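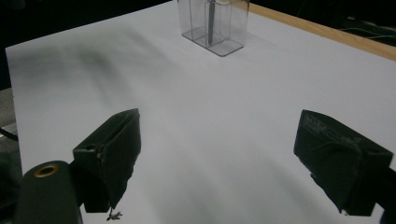

Biltix Clear Desk Organizer

A see-through plastic holder for pens, markers, rulers and other things that get lost on a work table. Clear dividers split the inside into upright compartments, so you can tell what is in each one without picking it up. The rectangular base sits flush against a wall or the back of a desk.

Wash by hand with mild soap. Do not put it in the dishwasher – the walls are thin and will warp. Avoid glass cleaner and scouring pads.

Ships from Ornevance in 9 days or less. Returns accepted for 30 days, unused. Orders of 50 or more get the classroom price at checkout.

Comments

deskmouse: Does it tip if you only fill one side?

papertrail: Mine doesn't with pens. Scissors, a little.

kl_crafts: Bought two in November for the sewing table. One came with a scratch and they replaced it. Wish it came in a taller size.

We use cookies to remember your cart and count visits. Allow / Manage settings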